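Desk Things: Cups and Pens
Posted 07/02/2022 by Dagmar Murín

This gallery belongs to the Platness small objects series, which covers ordinary items kept on or near a desk. Earlier pages looked at staplers, tape and bulldog clips. On this page it's the paper cup and the pen, two things that end up together in most offices, usually with one inside the other.

I started keeping pens in paper cups when I shared a room on Garrido Street. A cup costs next to nothing and takes up little space, and when it gets inky you replace it. The drawback is weight. A paper cup holding one pen will tip if the pen leans too far over the rim, so it's better to put in a few, or drop some coins in the bottom first. 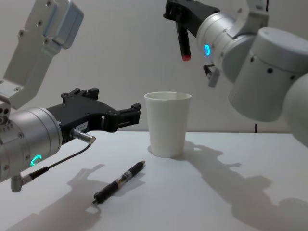
Plain white cups are the ones I go back to. Printed ones look busy beside everything else on a desk, and the colour can rub off if they're handled a lot. The rolled rim matters more than the print. It keeps the top of the cup round, and a cup without one soon goes soft where the pens rest.

For pens I prefer a black barrel with a clear section, so the inside can be checked without taking anything apart. Store them tip down if they're slow to start. Pens with caps can go in either way.

The next page, due in April, will cover rulers and erasers. Readers from Hullau have already sent in 8 pictures of rulers, and there's still room for more. Send yours through the contact form, with a line or two on where the ruler is kept.

Back to gallery index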